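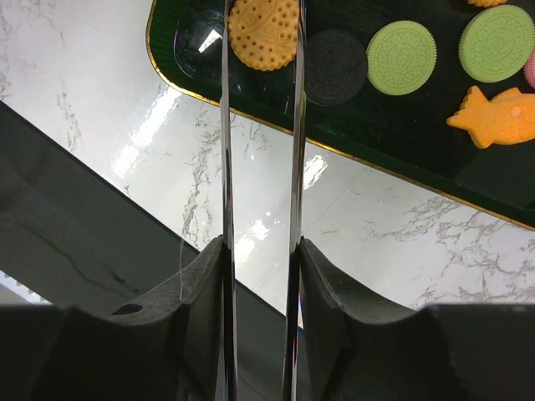 Tendedano tray sets: second progress report to the Zupan fund
Prepared by Gyula Fodor, Kadirbridge Activity Center

Where we are

Since the last report we have put together the first full version of the Tendedano set and used it with the morning group at Kadirbridge. The grant was for a tabletop activity built around sorting, plating and packing food-shaped pieces, meant for older adults who come to us for the day. The application said the set would be "absorbing, sociable and easy to run." I wrote part of that application, and I would now sign my name to the last of the three claims only. The other two are still open, and this report tries to say how open.

The money is in order. We have spent $2,371 to date on containers, pieces and the marble-patterned top. The balance is untouched and I would like to keep it that way until the questions below have better answers.

The surface

We picked a white marble pattern with gray veining because it says "kitchen" or "bakery counter" without anyone having to explain. People did take to it. A woman in the first group ran her hand over it and started talking about rolling out pastry at her aunt's house, and she was still talking about it at lunch.

My doubts are practical. The top is glossy, and overhead lights show up in it as bright patches. Staff stopped noticing after a day or so. People with poor eyesight did not stop noticing, and two of them moved their chairs to get away from the glare. The veining is also uneven. In some areas it is sparse and in others it runs into a dense web of fine gray lines, and I am not convinced that a busy background is what we want under small pieces. Illura, who sold us the top, suggested a satin version of the same pattern. They also suggested it would solve everything, and I have asked for a sample before I believe that.

The containers

The working layout is a square gold tray, a small decorated tin and a rectangular black tray. The idea is that each one asks for a different kind of handling: setting out on the gold, packing into the tin, arranging in a line on the black.

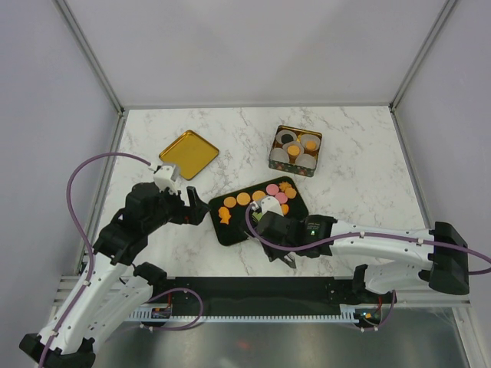 The current layout: gold tray at the back left, decorated tin beside it with the discs packed in, black tray with the orange and pink pieces.

The black tray has done best by a clear margin. Orange and pink stand out against it, and you can tell from across the table what is on it and what isn't. The fish is the favorite. People pick it up first, and more than one has asked whether there are others. I had thought the flower-shaped piece (some call it a star, and I have given up correcting either party) would get the same attention, and it gets very little.

The tin is the one I would argue about. Everyone likes it as an object, with its gold inside and the red and green in the border. As a task it is harder than we promised. With 5 discs in it, they sit tight together and overlap, and getting the last one to settle takes more finger control than some of our members have. The discs themselves cause confusion too. They are gray-white, a couple have orange centers like a yolk, one has a dark center, and the rest are plain. Half the table calls them eggs and the other half calls them cookies. In the application I described this sort of thing as "a prompt for conversation." Sometimes it is. At other times it is a short disagreement followed by silence, and I don't think the fund should pay for that twice.

The gold tray is mostly ignored. Left empty at the start of a session, it tends to be empty at the end. It may be that the instructions are weak, or that a shiny empty tray looks finished already and people are reluctant to put anything in it. A member told me it was "for best." We are going to try starting with pieces on it and see whether that changes anything. I would not bet on it.

What we said we would show

The application listed longer attention at the table, more talk between members, and less setup work for staff. On the first, we have staff notes and nothing stronger. The notes are positive, but they were written by people who helped choose the pieces, me included. I have asked for someone from outside the group to sit in next time and keep the notes instead.

On talk between members, the picture is mixed. There is more talk than during the card games we ran in the same slot. Much of it, though, is addressed to staff ("Is this where it goes?"), and I am not sure that counts toward what we promised. We had not decided in advance how to tell the two apart. We should have.

On setup, I can be plainer. Once the pieces are stored in the right order, the set is easy to lay out and easy to clear. Wiping the marble-patterned top adds very little. This part works as described.

Things that went wrong

The first delivery of pieces was short and we lost most of December waiting for the remainder. The supplier says this was our ordering error. I have read the order form again and think the blame is shared.

The printed cards showing "finished" arrangements were a mistake. They were meant as a help, and several members took them as a test. One man put his discs down and went to sit by the window. The cards have been withdrawn. I would not reprint them in any form, whatever the guidance from other centers says about visual prompts.

Before the next report

We plan to do the following:
Run the sessions with the gold tray already in use at the start.
Offer the tin with fewer discs as the ordinary version, and keep the full one for those who want it.
Test the satin sample from Illura, if it arrives, at the same table and under the same lights.
Agree on what we mean by conversation before anyone writes down another note about it.

Request

We are not asking for the second payment yet. There has been interest in making copies of the set for other centers, and I understand the fund would like to see that happen. My view is that copying it now would copy the tin problem and the glare along with everything else. I would ask instead for the reporting date to be moved back so that we can finish the changes listed here. If the gold tray is still being ignored by then, I will recommend dropping it and putting the money toward a second black one.

Receipts and the session notes are attached separately. The notes have had members' names removed.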